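Print this page | E-mail this page

Lora: Teaching by Hand on a Crowded Table
Progress report to the Kekana Fund

May 28, 2023
By Iman Mahrous

When we last wrote, the hand-held gripper had only just come back from its second rebuild and we had very little to show you apart from a parts list. This time there is a lot to tell, and most of it is good!

The short version: we have recorded 240 demonstrations of the first desk task, the computer mouse and its pad, and the arm at Skundham has started learning from them. It can already reach for the mouse from starting positions it was never shown. It still makes a mess of the last part of the move, and I'll come to that.

What we set out to do

The grant covers desk tidying, taught by people using their own hands. A person holds the gripper, does the job the way they would normally do it, and the camera on the tool records what the fingers are facing the whole time. No arm is needed in the room while this goes on. All the teaching has been done at the Tratonham office, and the files go to Skundham, where the arm lives.

We picked the mouse task to start with. Put the mouse on the pad, with its front end pointing away from the person sitting there, and leave everything else on the table as it was. It sounds like nothing at all. Lena Kozłowski, who runs the teaching sessions, thought we would be done with it in an afternoon, and so did I. A mouse shell is smooth and rounded, though, and if the fingers close too far forward it squirts out of the grip like a bar of soap. Squeeze it too high and it tips. People adjust for this without thinking, and those small adjustments are what we want in the recordings.

We also decided early on to leave the table cluttered. The first proposal had us clearing it for every take, and I am so glad we dropped that. A real desk has magazines on it, a can, a speaker, a plant, little scraps of colored paper that got left there. If the arm only ever learns on a bare surface, it is going to be lost the first time somebody puts down a magazine. So the clutter stays, and it gets moved between takes.

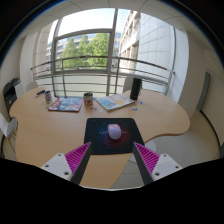
How the teaching went

The 240 recordings cover 14 different table layouts. A layout means we shift the pad, turn the mouse, and rearrange the other things, then run a batch of takes before shifting them again. The pad went to every part of the table we could comfortably reach, including spots where it hung over the edge, which we kept in on purpose. The table has a curving outline with no straight front to line up against, and for the first few sessions everyone complained about it (me included). Now I think it is one of the best things about the room. The arm has to find the pad itself, because there is no neat edge to use as a shortcut.

We threw out 43 recordings. Most of those were our own doing. Early on we had a habit of starting to move before the recording had properly begun, so the reach was missing. Others were lost when the person holding the tool swung it too fast and the tracking slipped. Lena rewrote the instruction card after the worst of these sessions, and the number of lost takes fell right away. The card now reads:

- Hold still with the fingers open until you hear the tone.
- Move at the speed you would use if the thing were full of coffee.
- Close on the middle of the shell.
- Let go, back off, and hold still again before you stop.

The coffee line came from one of our visitors and it did more good than anything we had written ourselves.

New people pick the tool up very quickly. It is a simple thing to hold, and the bright ribbed pads on the fingers make it easy to see where the grip is going to land. We had planned a long training period for each new teacher and we have cut it down to a few practice runs. Some of our smoothest recordings came from people who had never touched the tool before that morning.

What the arm can do so far

The first training run used the recordings from the early layouts only. The arm went to the mouse, closed on it, and then carried it off confidently in the wrong direction. We were thrilled anyway. The reach was lovely, slow at the end, with the fingers lined up on either side of the shell just the way Lena does it.

The second run used everything we kept. The difference was plain from the first try. The arm now heads for the pad and usually lowers the mouse onto it. When the mouse is turned sideways it will come around and take it from a better angle, and we never taught that as a separate step. It comes straight out of the recordings.

Three things are still weak, and I would like the Fund to have them in writing:

Setting down. The arm often lets go a little too high, so the mouse lands with a click and drifts. When we went back through the recordings we found that many of us do the same! We are recording a fresh set in which the release is slow and low.

Facing the right way. The mouse ends up on the pad but not always pointing away from the user. The rounded shell looks much the same from either end in the wide camera view, especially near the rim where everything bends. More takes with the mouse turned around should help.

Light. The table stands by a large window. On bright days the upper part of the view goes nearly white, and the far side of the table is harder for the system to read. We tried keeping the blinds down for a while and then went back to leaving them up, on the grounds that people don't draw the blinds to tidy a desk. We are recording at different times of day and making a note of the weather.
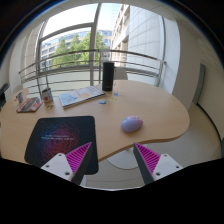

Fingers open over the Tratonham table, with the mouse on the bare wood to the right of its pad.

Changes to the plan

There are 2 changes, and neither affects the total budget.

First, we would like to move the remote-control work back. The original plan had us steering the Skundham arm from Tratonham over a link and recording that as a second kind of teaching. We tried it. It works, but it is slow going, and the person steering gets tired long before they would with the hand-held tool. The recordings are stiffer too, with lots of little stops while the person checks where the fingers are. I still want to do it, mainly as a way of rescuing the arm when it gets stuck partway through a task and saving that rescue as a lesson. That seems a much better use of it than teaching whole tasks from the beginning. With your agreement we will pick it up again once the mouse task is solid.

Second, we want to spend the money set aside for a matching table at Skundham on spare finger pads and a second hand-held tool. Iwas sure we needed the same table in both places. Having seen how the arm copes with the plain straight-edged bench over there, I have changed my mind. A second tool would let two people teach side by side, and it would mean a loose screw no longer ends the day for everyone.

Coming up before July

Lena has already started on the slow-release set, and the first batch looks very clean. After that comes the next desk task, picking up a magazine and squaring it with another. Flat things are hard for these fingers and I expect a fair bit of swearing. We have been practicing by sliding the magazine to the table's edge first and gripping it there, and it is a real pleasure to watch somebody discover that move for themselves with the tool in their hand.

We will also send over a set of clips from the arm's second run, the clumsy ones along with the good ones. If anyone from the Fund would like to come to Tratonham and teach for an hour, please do. Your recordings would go in with the rest, and you could see the arm try your way of doing it at Skundham later on.

Questions about the budget lines should come to me, and anything to do with the sessions or the recordings can go straight to Lena.

Related items
Lora: rebuilding the hand-held gripper
Instruction card for new teachers, current version
Notes from the Skundham bench: first training run
Steering from a distance: what we tried and what we set aside
Visiting the Tratonham office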